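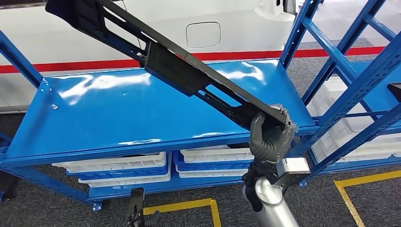 Hilo sobre cómo le enseñamos al robot a sacar piezas largas de la estantería. Llevamos con esto desde enero.

Joanne Garside teleopera con guantes. Mueve la mano y la mano del robot la sigue. Cada intento se graba entero, también los malos.

El objetivo eran 100 demostraciones buenas de una sola tarea: coger la pieza negra por el extremo estrecho y girarla sin tocar los postes. Tenemos 70.

Lo difícil es el pulgar. Si entra tarde, la pieza rota en la mano y hay que repetir. Con guía manual, llevando el brazo a pulso, salía peor – los dedos no se pueden guiar así.

Konrad Fankhauser revisa las grabaciones y recorta las pausas. Una demostración con dudas enseña a dudar.

Cambiamos la posición de partida cada 2 intentos. Antes la dejábamos fija y el modelo solo sabía cogerla desde ahí.

En total van 1272 intentos grabados en Plendovow, contando los de las cajas. Los de piezas largas son los que más cuestan.

Lo siguiente es repetirlo con Malcolm Staniforth a los mandos. Queremos ver cuánto cambia el agarre con otro operador – subiré los resultados en este mismo hilo.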